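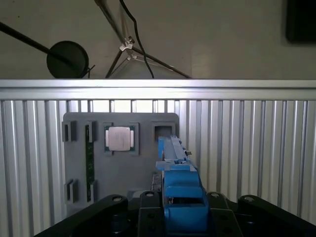
# The Waiting State

I was hired at Rojanasak to get rid of a pause. That was the whole job, more or less. The arm would take the memory out of the practice board, or fiddle with the processor, or fetch a drive out of an old desktop, and before every single grasp it would hang there for 48 milliseconds doing nothing at all. You'd never see it with your eyes. You could see it in the trace though, a flat little step, and my new boss hated that step like other people hate wasps.

The planner was called Truvley and it was older than anyone left on the team. I opened it in June with a big mug of tea and a very good opinion of myself. There were 16 states, all with sensible names (APPROACH, ALIGN, CLOSE, you get the idea) and then one between ALIGN and CLOSE that was called ASK.

It had no code in it! Well, it had a timer. It went in, it sat, it came out. I asked in the team chat who'd written it and got a thumbs up from someone, which I still don't understand.

So I deleted it. I ran the tests, the tests were green, I pushed it to the arm and I went to lunch. 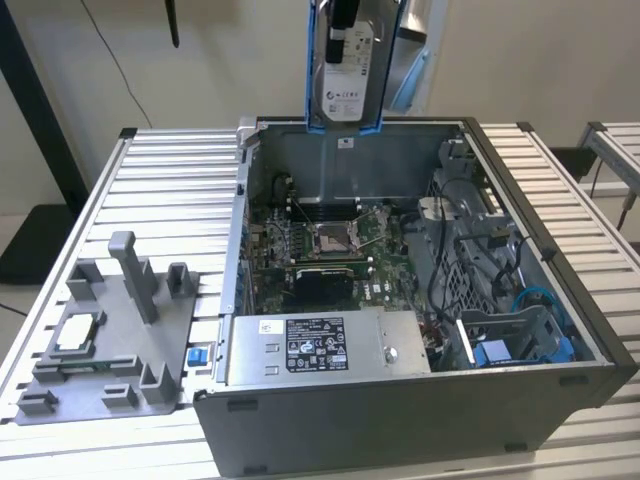 *Eylül Başaran*

When I got back the arm had stopped with a hard drive in its fingers, hanging over the back wall of the case. No fault, no red light, motors holding. The log said:

`ASK: no reply`

I read that a few times. I searched the whole tree for the string and it wasn't there. I searched the build as well, and then (I'm not proud of this) I searched my own laptop, in case I'd typed it in somewhere in a sulk.

"Did you put the state back?" said my boss, over my shoulder.

"No."

"Then what's asking?"

I said it'd be an old process, something cached, and I restarted the controller. It came up beautifully. It came up still holding the drive, and it ran through the start-up checks and went straight to the same line. `ASK: no reply`. Line 111 of the log both times, for what that's worth.

My boss went off to ring somebody at Takside, who'd sold us the controller. I stayed where I was. There's a console on that system where you can push a message by hand, we use it for faking sensor readings, and I sat with my fingers on the keys feeling like a complete lemon.

What do you even type? I tried `OK`. Nothing. I tried `true`, and `1`, and the force reading it ought to have been getting from the fingers. Nothing, nothing, nothing.

Then I typed `yes, go on then`.

The drive went up and across, smooth as you like, and the fingers opened, and the log rolled on to the next job as if we'd all just come back from holiday.

I put the state back that evening, timer and all, and wrote "reverted, side effects" in the commit. My boss has stopped mentioning the step. I did make one change, mind you. It waits 35 milliseconds longer now, in case whoever it is needs a bit more time to think.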